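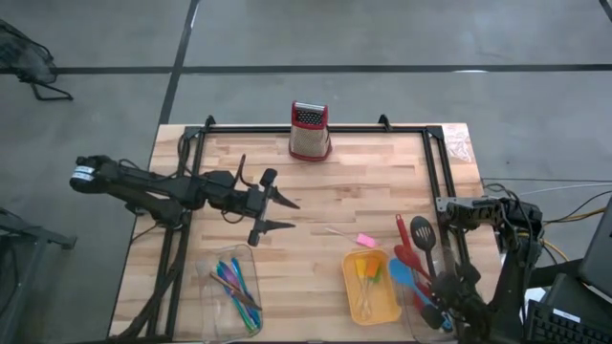
How long should a landlord expect to wait for a security deposit dispute to be settled? In most cases handled by the Govari Tenancy Service, a file that arrives with a signed move-in report is closed in six weeks, and a file without one takes considerably longer.

Those figures come from Tobias Montoya, who has managed the dispute desk at Govari since the service took over deposit cases for the Gustemari district. He met with us on 11/08/2022 to discuss what landlords and tenants send in, what they leave out, and what will change when the revised filing rules take effect in December.

Mr. Montoya began with the question he hears most often, which concerns ordinary wear. Landlords and tenants tend to use the phrase as though it had one fixed meaning. In practice, his staff look at the age of the item, the length of the tenancy and the number of people who lived in the unit.

"A carpet that was already ten years old when the tenant moved in has very little value left to claim against," he said. "We see owners ask for the full price of a new one. They are surprised when we award nothing, and I understand why, but the deposit is there to cover a loss. A carpet at the end of its life is not a loss the tenant caused."

The same reasoning applies to paint. Small nail holes and faded walls after a tenancy of several years are generally treated as wear. A wall painted a dark color without permission is treated as a change to the property, and the cost of returning it to the original color may be deducted if the lease says so.

Cleaning remains the largest single category of claim. Mr. Montoya noted that many leases in the district still ask for the unit to be "professionally cleaned" at the end of the term. The service does not enforce that wording by itself. Staff compare the condition at move-out with the condition recorded at move-in, and a tenant who returns a clean oven is not charged because no cleaning company was hired to clean it.

"The standard is the condition you received it in," he said. "If the report says the kitchen was dirty on the first day, the owner cannot ask for a spotless one on the last."

Tavion Abernathy, who reviews evidence for the desk, joined the second part of the conversation. She has read move-in reports from large management companies and from owners who rent out a single room, and she does not find that the size of the business predicts the quality of the paperwork.

"The best report I read this year was handwritten," she said. "It went room by room, it was signed by both people on every page, and the meter readings were on the back. The weakest one was a forty-page printout with every box marked 'good.' It told me nothing about the unit, and the tenant had never been shown it."

Ms. Abernathy advised owners to complete the report with the tenant present and to leave a copy behind on the same day. Tenants should be given a reasonable period to add their own notes – the service suggests ten days – and those notes should be kept with the original. A report that is returned with corrections is stronger evidence than one that is returned blank, even where the owner disagrees with some of the corrections.

Receipts were her other concern. Under the present rules, an estimate from a contractor is accepted where the work has not yet been carried out. Owners often send a total with no breakdown, and the file must then be returned with a request for more detail. Each return adds to the time the deposit is held, and during that time neither party has use of the disputed amount.

The undisputed amount is a separate matter. Mr. Montoya wished to be clear that an owner who claims part of a deposit is expected to release the rest promptly.

"If the disagreement is over a broken blind, the tenant should not be waiting on the whole sum," he said. "People have a new deposit to pay at the next place. Holding everything back puts pressure on them to give in, and we take note of it when we see it."

The December rules make two changes. The first allows either party to open a case, where at present a tenant must wait for the owner to state a claim or let the deadline pass. The second requires that claims for furniture and appliances include the approximate date of purchase. Mr. Montoya expects the second change to cause some difficulty in the early months, particularly for owners who bought a property with its contents already in place. A written statement of the item's likely age will be accepted in those cases.

Shared tenancies are not covered by either change. At present, a group that signed one lease is treated as a single party, and the service will not decide how a deduction should be divided among the people in it. Ms. Abernathy said that around six files a month involve tenants who disagree with one another more strongly than they disagree with the owner.

"They write to us separately, sometimes on the same day," she said. "We ask them to name one person to speak for the group. If they cannot agree on that, we decide the case on the documents and send the result to all of them."

Decisions by the desk may be appealed once, in writing. New evidence is accepted only where the party can show that it was not available earlier. Forms for the December rules may be requested from the Gustemari office, and cases opened before the change will be completed under the existing rules.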